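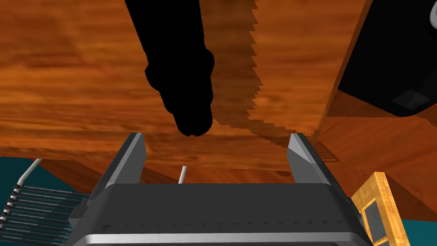
Who loses work when a robot starts tidying apartments?

The people who get paid by the room feel it first, because the easy rooms go to the machine and the slow, awkward ones stay with them. Hourly staff usually keep their hours, at least for a while, but the hours get filled with different things.

Work and Automation, Unit 4: The Housekeeping Shift
October 2018

Okay, so last time we did warehouses, and a lot of you told me warehouses feel far away. Fine! This week we're in furnished apartments, which I know way better anyway (I cleaned them for two summers before grad school, and my knees remember). Our case is Clusteo, a company in Nirberg that rents out furnished places by the month. They have 15 people on the housekeeping crew, and last year that crew did 1,226 turnovers. A turnover means one tenant out, next tenant in, everything back where it goes.

Management wants a two-armed robot called Xue to take over the putting-back part. Scrubbing stays human. Before Xue goes near a real tenant's stuff it practices in rendered rooms, and the crew lead, Waltraud Vogler, gets to say which rooms and which chores. Keep an eye on that detail, I'll come back to it.

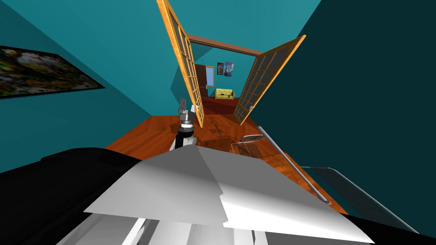 Why does a company practice in simulation before it changes anybody's shift?

Mistakes in a simulated room cost computer time, and mistakes in a real one cost furniture and somebody's afternoon. It also lets the schedule and the job descriptions get argued over early, while they can still be changed cheaply.

Now the part I care about most. When I sat in with the crew in July, what they wanted to talk about was what counts as "done." A person walks into a room and kind of knows. Chair's in the wrong spot, you move it, you don't think of it as a task. For Xue every one of those has to be written down by somebody, and at Clusteo that somebody turned out to be three of the most experienced cleaners, on top of their regular rooms. Their pay didn't change. Please underline that in your notes, because the reading by Anqi Liao calls it "specification work" and it will show up again in Unit 6 with the hospital laundries.

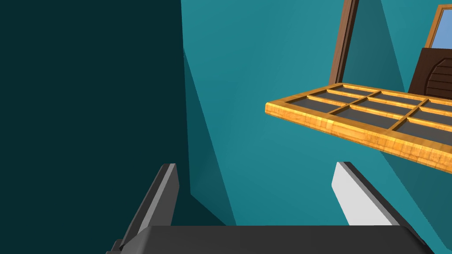

Skill is a slippery word in this course, and I'd like us to fight about it a little. Ask the Clusteo crew what's hard and they'll say ovens. Ask the software people and they'll say anything small that belongs in a particular place. Take that wooden tray with the dividers, its compartments all empty. To a cleaner it's a no-brainer, you drop things in and go. For a gripper with two fingers, each little cell has walls to bump into, and someone had to decide what goes in which one. So who's doing the skilled job there? The old wage scale had no line for either answer, and the new one (I've seen a draft) has a line for "robot support" that pays the same as entry level. Hmm.

One more number before the break. The crew's planning software, Clondeck, logged almost 1,927 separate requests to the cleaners to check or correct a chore list over the trial period. Each one is short. Add them up across a shift, though, and you get a cleaner who's constantly being interrupted, and none of it shows in the room count. 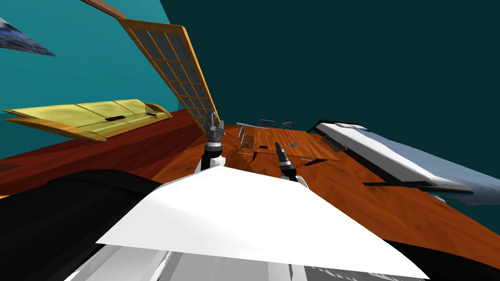 For next week

Read the Liao chapter, all of it this time, including the appendix with the shift diaries.

Pick one room in your own home and write out what "tidy" means there so that a stranger could do it. One page. You'll hate it by the second paragraph, keep going.

Then write a half page on this: if your page became part of a machine's instructions, what would you want in return? Money, a say, your name on it, nothing at all? I won't grade the opinion, only whether you argue it.

Section leaders have the Vogler interview transcript if you want to quote her.

Comments (3)

dmarsh_2: My mom does hotel rooms and she laughed out loud at the pay line. She says they did the same thing with the tablets.

Kit: Does the one page include closets or can I pretend mine doesn't exist

Renata P.: Is the number of requests for the whole crew or per person? I think whole crew but my section was split on it.

Contact the instructor | © Work and Automation course notes | Back to top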